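Brick Placement from Demonstration: Project Report
Aksel Hedegaard and Hrefna Vestergaard
Supervisor group: Pletness

3. Collecting the demonstrations

3.1 Task
The arm has to pick up a single LEGO brick and press it onto a baseplate. All examples were recorded by teleoperation, with one of us driving the arm and the other resetting the table between attempts. The policy receives the wrist camera view and the gripper opening, and predicts the next 5 steps of motion.

3.2 Procedure
We recorded in 11 sessions during October. An attempt was kept if the brick ended up seated on the studs with no help by hand. Attempts in which the brick was dropped but picked up again were also kept and given a separate label. After removing files with missing frames, 3236 demonstrations remained. Hrefna checked the labels using Flanus, the viewer written by last year's group. Aksel wrote the export script.

3.3 Fixing the workspace
In the first trials the baseplate shifted when a brick was pressed down, and the recorded positions no longer matched the plate. We fixed it to the table with duct tape and marked a reference point in front of the arm with a second piece. Each attempt starts with the fingers nearly closed and pointing towards the mark.

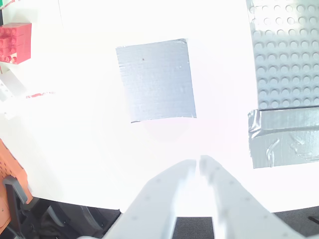
Figure 5. Wrist camera view with the tape mark ahead of the gripper and the taped baseplate at right.

Overexposure of the white tabletop remains a problem. Pale objects lose their edges against it, so white bricks were left out of the training set. Exposure was locked for the later sessions, and the earlier ones were not re-recorded.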